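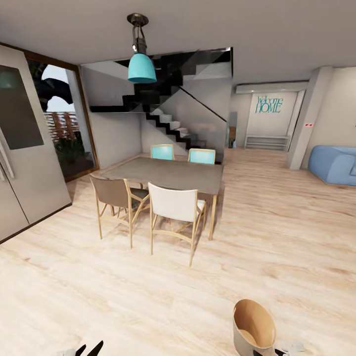

This site uses cookies to remember your settings. Accept / Manage

Sat 2 October

I spent most of September trying to get a simulated robot to pick a bowl-shaped basket off a floor, and I want to write down what I found before I change the setup again.

The house is the one I call Ulla. It has a dining table, stairs and a hallway with "Welcome HOME" on the back wall. I have used it for other tests and I know where the awkward spots are. The task this time was short: drive up to the basket, close on the rim with one hand, lift it clear of the floor, hold it, put it back. No sorting and nothing to carry inside it.

What I was comparing was the controller. I have been running the Jilov controller for a long time, and it does position only. You tell the fingers where to go and they go there. The other one is Skinmont, which takes a closing force as well and stops when it gets there. I kept the arm, the fingers and the basket the same for both. I changed the gains four times before I was happy that the comparison was fair, and I threw out everything from before the last change.

The first thing I had to fix had nothing to do with either of them. My approach script was aiming at the middle of the basket. That is fine for a block or a can. A basket has nothing in the middle to hold, so the hand would come down inside it and close on air. I moved the target to the nearest point on the rim and turned the wrist so that one finger would go inside the wall and the other outside.

After that it came down to the wrist view. When the hand is lined up well, the rim runs down through the gap between the fingers. When it is off by a little, the rim slides behind one finger and you can't tell how far off you are. I tried to work out the offset from the depth readings and gave up on it. Going by the bright edge of the rim was simpler and it was good enough. 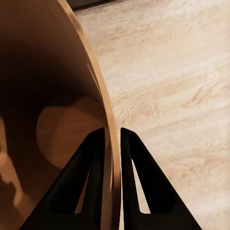 Ona Adomaitis

The fingers are the tapered kind with a long triangular cutout in each. I like them for rims. The points are narrow, so they fit over a thin wall without pushing it away first. The drawback is that you can close on the rim with only the tips, and a tip grasp lets the basket swing. I ended up telling the hand to go further down before closing. The right depth depends on how deep the container is, and I have not found a setting that I would trust on a shallow tray.

Now the controllers. With Jilov the grasp is quick and the fingers end up in the same place every time. If the wall is a bit thicker than you told it, the simulator has to deal with fingers that want to be inside a solid object. What you get is a shake. Sometimes the shake dies out and sometimes it walks the basket out of the hand. You can hide it by opening the target width, and then you are tuning per object, and I was hoping to stop doing that.

Skinmont is slower to close. I could see the difference without a timer. Once it has hold of the rim it stays quiet, and it took a change of wall thickness without any edits from me. I did over 100 tries with it and I would call the result steady. It has its own problem, which is contact by accident. If a finger brushes the rim on the way down, it can take that as the grasp and stop early. I added a check that the hand has reached its depth before force mode turns on. It's an ugly check but it has held up.

I used three lift heights. The low one barely clears the floor, and both controllers were fine there. At the middle height the basket tilts toward the open side, and it keeps that tilt at the top one. I don't mind a tilt for an empty basket. I would mind it with socks in it.

The spot I used most was the open floor in front of the long low cabinet. There is room for both arms, and the plain wall behind makes the rim easier to find in the head view. Next to the dining table the chair legs get in the way of the elbow and I lose time on planning.
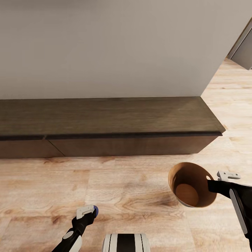
One reader asked by email whether a two-handed grasp would take care of the tilt, and said the second arm was going to waste. It would probably help. The trouble is that force control on two hands at once means each hand feels the other one through the basket, and I have not got Skinmont to settle like that yet. Jilov doesn't care, but with Jilov you get the shake from both sides.

The same reader wanted to know if any of this had been checked on hardware. No. All of it is in simulation. I have a week booked at the lab in Cáceres, and the rim grasp is first on the list. I expect the early-contact check to need new numbers.

For now I am leaving Skinmont as the default for anything with a rim and keeping Jilov for boxes. The config files still have my old gains commented out at the bottom, so if you copy them, delete that part.

Contact | Copyright Ona Adomaitis | Back to top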